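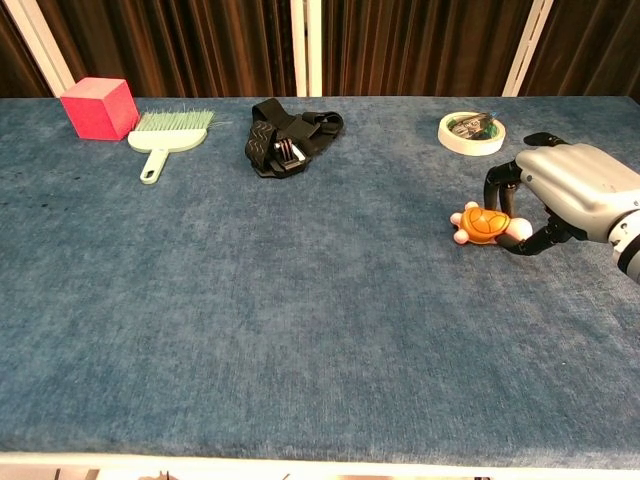 I finally gave in and bought a new tripod, and I have opinions, so get the kettle on.

My old one was a Wernora. I'd had it since my first proper camera and I was very fond of it, even though one of the leg locks had been slipping for ages and I was propping it up with my rucksack whenever it was windy. It gave up for good on the harbour wall at Alerthorpe in April, with the camera on top. I caught the strap (just!) and the only casualty was a lens cap, which is now somewhere in the North Sea.

So, the shopping. I went round and round on this for weeks. I wanted something light enough to carry up a hill but not so light that it wobbles every time a gull goes past, and I didn't want to spend silly money. In the end it was between the Okoro travel one and the bigger Barnance, and I bought the Barnance. The Okoro folds up much smaller and I did nearly go for it, but the legs are very thin at the bottom section and when I tried it in the shop with my long zoom on, it nodded. Slowly. Like somebody falling asleep on a train.

I've had the Barnance out 3 times now. First impression: the leg locks are the twisty sort, and I was convinced I'd hate them after years of flip ones. I don't! You can grab the whole lot in one hand and undo them together, and they haven't gripped my glove once, which the old flip ones did constantly. The feet unscrew if you want to swap in spikes. The spikes come in a little bag which I have already put somewhere safe and can't find.

The head is where I'm less keen. It's a ball head and it's lovely and smooth, but there's a bit of droop when you tighten it, so you frame everything up, lock it off, and the horizon has sunk a touch. I've got used to aiming slightly high. If you do a lot of close-up stuff that would drive you mad, I think, and you'd be better off buying the legs on their own and putting a decent head on top. For seascapes it's fine.

The other grumble is the quick release plate. It works with a coin or the tiny key they give you, and I never have either on me. I used the edge of my house key last time and I've scratched the plate already. A bigger plastic screw with a fold-down loop costs next to nothing, so why not just fit one?

Long exposures are what I really bought it for, and I did a few of 20 seconds off the end of the pier at dusk with a fair breeze coming in. I hung my bag off the hook under the centre column and kept the column right down. Sharp as anything. The old Wernora would have given me porridge.

I've left the old one in the shed for now. The other 2 legs are perfectly good and I keep thinking it might do for holding a flash, or the runner beans.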